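Newsletter > From the Edit Desk > Winter issue

Search this site Enter keywords Go

Sorting out the sound (and why I'm never skipping room tone again)

Hello again, everyone! I promised last time that I'd write up how the sound went on the Katene film, and then I got buried in it and missed an issue altogether. Sorry about that. The short version is that we have a locked picture, a nearly finished mix and one very tired editor.

For those who've joined the mailing list lately, Katene is the half-hour documentary I've been cutting on and off for two years, about a boatbuilding family on the estuary. I shot most of it on my own, with one radio mic, one little shotgun mic on top of the camera and a recorder I kept forgetting to turn on. I'm a picture person. I started out in stills and drifted into video when the newspaper I was with wanted clips for its website, and for years my whole approach to audio was to watch the meter bounce and hope for the best.

Well, the estuary is windy. Really, really windy. I had 621 clips in the project and when I finally sat down with proper headphones and went through the lot (this took most of June and a shocking amount of toast), 109 of them had wind on the dialogue bad enough that I winced. Some were only B-roll and I could throw the sound away without a second thought. But a good few were the interviews with the grandfather down on the slip, and he's the heart of the film, so I couldn't very well lose him.

I rang Heather Mudgway, who mixed my first short and has put up with me ever since. She listened to four of the worst clips down the line and was quiet for quite a while. Then she asked if I'd recorded any room tone. I had not. She asked if I'd recorded any wild track of the shed, the water, the gulls, anything at all. I had eleven seconds of gulls, and I was talking over most of it.

So her first bit of homework for me was to drive back out with the recorder and a proper furry windshield (a Flulel, borrowed, it looks like a guinea pig and I have grown very fond of it) and get two clean minutes of everything. The inside of the shed with the door shut. Inside with the door open. The slip at low tide, the slip at high tide. The road. The kettle, just in case. I stood in a boat shed at six in the morning holding a guinea pig on a stick and trying not to breathe through my nose, and I have to say I had a lovely time! 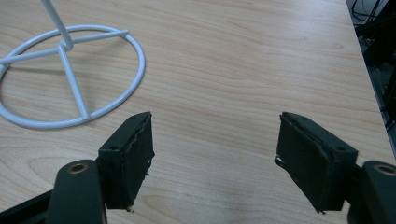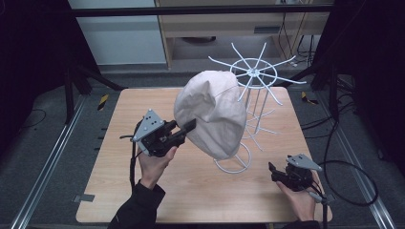 Back at the desk, the job was to take the damaged interviews and work out what could be rescued. Heather's advice was to do it in layers and go gently on each one. A low cut first, which gets rid of the big thumping gusts. Then a light pass of noise reduction, lighter than you think you want, because it's very easy to make a seventy-eight-year-old man sound as if he's speaking from inside a fish tank. Then the clean shed or slip recording tucked in underneath, running right through the whole scene and across all the cuts.

That last layer was the one that got me. I'd been cutting dialogue for years with the background jumping at every edit and I'd sort of stopped hearing it. You put one steady bed of water and halyards under the lot and suddenly the cuts go away. I played a scene to my partner before and after, without saying what I'd changed, and she said the second one was better lit. Better lit!

A few people have written in asking what I use, so for the record: I cut the picture and do my rough levels in the same program, then export everything to Heather in one go with generous handles on each clip. I used to send her files with names like final2 and FINAL_new, and she has gently cured me of that. Now each reel has a number and a letter and I keep a paper notebook beside the keyboard with the changes written down. Old-fashioned, but I can find things.

There were two interviews we couldn't save. In one the radio mic had been rubbing on a zip the entire time and there was nothing under the scrunching worth digging for. In the other the battery gave out halfway through a story about a launching that went wrong, and of course it's the best story in the whole film. I ended up going back and asking him to tell it again, sound only, at his kitchen table, and we've laid it over the archive photographs his daughter had in a biscuit tin. He told it differently the second time. There's a dog in it now. I like it more.

Music is by Dorin Ciobanu, who some of you will remember from the Skola shorts night, where he played the accordion live and had a string come off his accompanist's fiddle in the first number. He has written six small cues for us, mostly harmonium and plucked things, and he's been very patient about me sliding them around by four frames at a time. We had a good long argument over the ending. I wanted music right through to the credits and he wanted it to stop as the boat goes out and leave only the water. We've gone with the water. I sulked for an afternoon.

Now for the practical bits. The first proper screening will be at the Dornetti, which seats almost 400, so please bring your friends, your neighbours and anyone who has ever owned a dinghy. Newsletter readers get first go at 100 of the seats before they open to everyone else, and I'll send the booking details in the next issue once the manager has confirmed the time. There'll be a chat afterwards with Heather and me, and Dorin if he's back from touring.

And if you've got a shoot coming up, do me a favour and record two minutes of the room before you pack up. Ask everybody to stand still. They'll giggle, somebody's stomach will rumble, and you'll need to start over at least once. Label it properly when you get home, too. Mine now live in their own folder with the place and the time of day in the name, and I've already pinched the kettle for another job.

Next issue I'll be writing about colour, and in particular about the grandfather's orange jacket, which comes out a different orange on every camera I own.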